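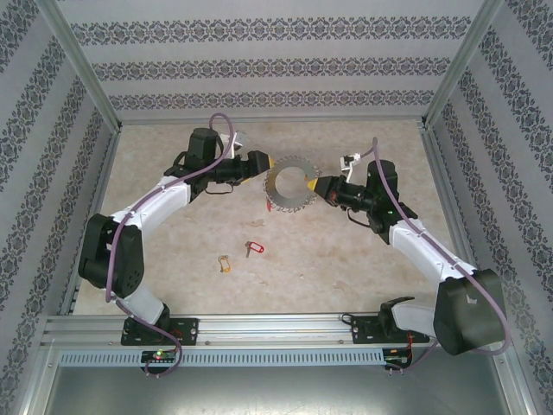 Ornamental bands, gray-purple on pale gray

Plivska Banded Wallpaper
Sold by the roll, 18 in the warehouse right now

Okay, I have a soft spot for horizontal bands. Stripes that go up and down get all the love (they make the ceiling look higher, yes, we know), but a band that runs sideways pulls a small room together in a way I never get tired of. I hung Plivska in my own hallway first and then in the bathroom, and then my sister came over and wanted it for her stairs!

It's a paste-the-wall paper, so you roll the paste onto the wall and hang the strip dry. No table, no soaking, no folded wet paper sliding down your arm. If you've only ever done the old kind you'll wonder why you put up with it. I use the Böttcher ready-mixed paste from the tub and one tub does my hallway with a bit left over for the corners, which always need a second dab the next morning.
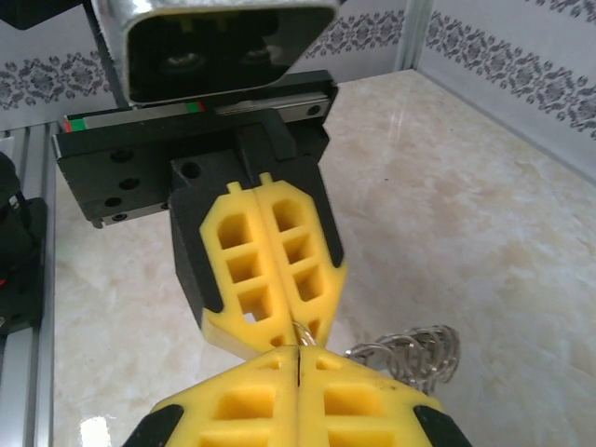 Yellow lattice fingers, close together

Matching the pattern is the part people write to me about, so let me go on about it for a minute. It's a straight match, meaning the bands have to meet at the same height on every strip. Hang your first one with a level, and I mean a real level, because your ceiling is not straight (mine drops so much by the window that I had to trim a wedge off the top). Start from the most visible wall and work out toward the door. The mismatch has to land somewhere and over the door is a fine place for it.

For stairs you need to be a little braver. The bands stay level while the steps climb, so the bottom edge gets cut at a slant and you lose more paper than you'd think. Buy an extra roll. Kai Fröhlich hung my sister's and he cut every strip long and trimmed with a fresh blade each time – new blades are cheap, torn edges are not. 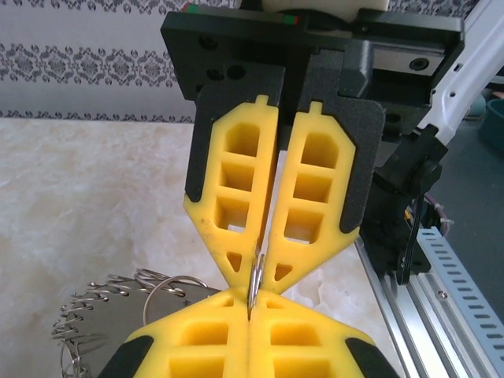 Cleaning is easy enough. A damp cloth and a drop of dish soap will take off fingerprints, but go along the band and don't scrub. I wouldn't put it right behind a stove. In the bathroom mine has stayed put, though we do run the fan.

If you order more than one roll, please check that the batch number on the labels is the same before you open anything. I check them here too, but I pack on Saturday evenings and I am only human. Unopened rolls can come back to me, opened ones can't. Samples are 40 cents each plus a stamp, and Kunby, the plain paper that goes with it, ships in the same envelope if you ask.
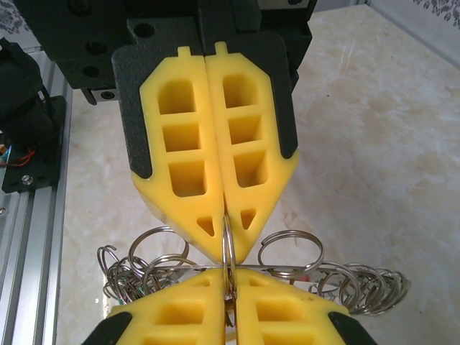 Korolstead, November

New rolls are in, and the gray is a touch warmer than the last batch, so if you're finishing a wall you started with me in the spring, send me your batch number first and I'll look for leftovers. Wiebke Hollmann has a few of the old ones set aside. Orders placed before noon go out the same day.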